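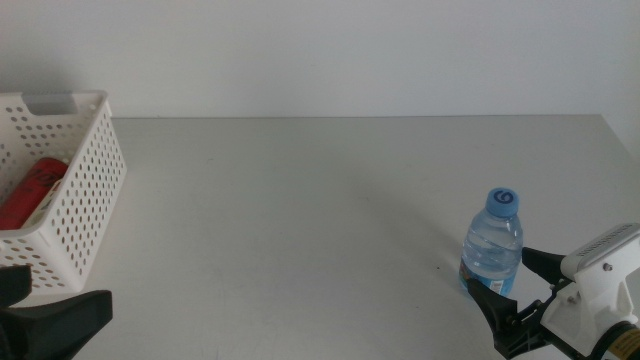
Ninden opens a sorting service for home pantries and small kitchens

Tuesday, October 14, 2025

Ninden, a home organizing company, announced today the start of its new service for people who wish to bring order to their pantry but do not know where to begin. The service has the name Basket by Basket. It is offered to households, shared apartments and small offices with a kitchen.

The idea is simple. The customer does not empty the full pantry in one day. The food is taken out one basket at a time, placed on a clear table, looked at and put back to the shelf where it belongs. When one basket is finished, the next one can begin the same day or the next week. The customer decides the speed.

"Many people told us that they started on a Saturday morning with much energy, and in the evening all the cans were still on the floor," said Ulla Kinnunen, the founder of Ninden. "They were tired and they put everything back in the same way as before. We wanted to make a smaller piece of work, which a person can finish before dinner."

How the service works

The first visit takes 2 hours. An organizer from Ninden comes to the home and speaks with the customer about how the kitchen is used: who is cooking, how often the shopping is done, and which shelf is the most difficult. After this, the first basket is sorted together. The organizer checks the dates on the food, groups the things which are used together, and writes a short plan for the other shelves.

After the first visit the customer can continue alone with the plan, or can book the full package of five visits. Between the visits it is possible to send questions by e-mail, and the organizers reply within two working days.

Ninden recommends a plastic basket with holes in the sides, because a person can see a part of what is inside without lifting it down. A handle in the rim is also useful for the higher shelves. Customers are not required to buy new baskets. If there are already baskets, boxes or trays in the home, the organizer will work with these first.

For the table the advice is a plain one, with nothing else on it that belongs to another job. Mail, keys and school papers should be moved away before the visit - this is the only preparation which is asked from the customer.

Cans and bottles

A large part of the training for the organizers was about cans and bottles. These things roll, they hide behind each other, and when they lie on the side in a basket the label can be turned to the wrong direction. The Ninden method says that low baskets are for things that may lie down, and that everything with a loose cap must stand. Heavy cans go on the lower shelves.

Tài Mai, who is responsible for training at Ninden, prepared the instructions during a test period which began in March. In this period the team sorted 2734 items in the kitchens of test customers.

"I thought before that spices would be the big problem," said Tài Mai. "But it was tomatoes. Almost every family had tomatoes in three different places, and they bought more because they saw only one of these places. Now we ask for the tomatoes first."

Dario Bellini took part in the test with his family of six. "We did one basket in the evening when the children did their homework at the other end of the kitchen," he said. "I did not change my life. But I know where the beans are, and my wife does not call me from the store anymore to ask."

Food that is not needed

Unopened food which the customer does not want to keep, and which is still within its date, can be put in a separate bag. The organizer will give the customer a list of places in the area where such food is accepted. Ninden does not take the food with it and does not sell it. Food that is past its date is removed only when the customer has agreed to it.

Price and booking

The first visit can be booked from today on the Ninden website. The price depends on the distance to the home and is shown before the booking is confirmed. Visits are possible on weekdays and, in some areas, also on Saturday. A visit can be moved without cost until the evening before.

A printed guide with the same method will be available in the winter for people who prefer to do the work alone. It will contain the shelf plan, the list of food groups and blank labels.

About Ninden

Ninden helps people to organize kitchens, closets and storage rooms. The company works with small teams and visits each home by appointment only.

Press contact: Clive Rowbotham, Ninden. Interviews with Ulla Kinnunen and Tài Mai can be arranged on request.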